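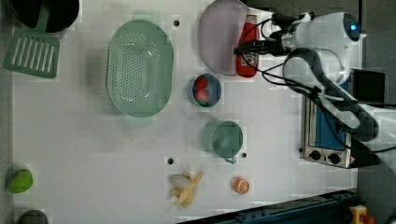
Chapter 7: The Transfer Window and Other Weather

Sports Business > Course Texts > Football Clubs

By Montserrat Beltrán
November

Ask a supporter what a football club does for a living and the answer will be that it plays football. Ask the person who runs its accounts and you will hear about wages, gate receipts, a loan secured against next year's television money, and a left back whom three managers in a row have failed to sell. Both answers are right. This chapter is mostly concerned with the left back.

In Chapter 6 we followed the money into the club. We now follow it out again, a much shorter trip. The usual vehicle is the player transfer, in which one club pays another for the right to employ someone who has a contract elsewhere. Newspapers like to say that a player has been bought. Strictly speaking, what changes hands is a registration, and the player signs a fresh contract with the new employer, generally while holding a scarf he was given four minutes earlier.

Our running case is Clovaneo, a second-division club with a tidy ground, a loyal crowd and a weakness for tall strikers. In the summer its board agreed to sign a forward named in the files only as Player M, from a rival called Plastano. The talks began at breakfast and ended at 11:40 at night, twenty minutes before the window closed. Everyone involved later described this as careful planning. 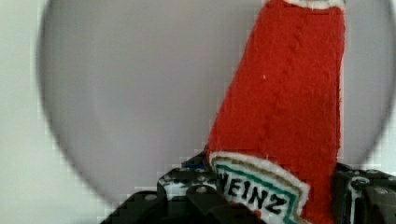 The fee itself caused little trouble. What kept the lawyers up was everything attached to it: payments if Player M reached 20 league goals, payments if Clovaneo went up, and a share of any future sale owed to Plastano. A headline fee is a bit like the price on a restaurant menu. It tells you where the bill starts.

Accountants then do something that fans find either dull or suspicious. They spread the fee over the length of the contract, a practice called amortization. A club that pays a large sum for a player on a four-year deal records a quarter of it as a cost each year, even if all the cash left the bank on the first morning. Longer contracts make each slice smaller. They also mean that a player who turns out to dislike running will be disliking it on full pay for some time.

Wages matter more than fees at most clubs, though they get far less attention. In the season before Player M arrived, Clovaneo spent 68 percent of its income on wages. In the season after, the figure was 94. The chairman told the annual meeting that the club was "investing in ambition," and sat down before anyone could ask what was left for the roof. Keep both numbers in mind, as we return to them in the exercises.

A word on loans. When a club cannot sell a player and would prefer not to look at him, it may lend him to someone else. The left back mentioned earlier spent one season at Mackay and half of another at Prernari, with Clovaneo paying most of his salary on each occasion. He was well liked at both. Contracts run 365 days a year, including the days on which the employee is playing well for other people.

Key terms in this chapter

Registration: the formal record that ties a player to one club for the purposes of competition.

Amortization: the spreading of a transfer fee across the years of a player's contract.

Add-on: a later payment that depends on an agreed event, such as goals scored or promotion won.

Sell-on clause: a term giving a former club part of the next fee.

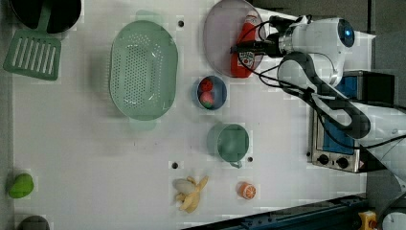 7.1 Who Decides?

In theory the answer is simple. The coach says what the team lacks, the scouts find players who might supply it, and the board approves a price. At Clovaneo the coach asked for a defensive midfielder. The scouts sent in a list of defensive midfielders. The board, as we have seen, bought a tall striker.

To understand how this happens we need to look at the people around the table, starting with the agent, who is usually paid by at least one of the others.

Last updated: November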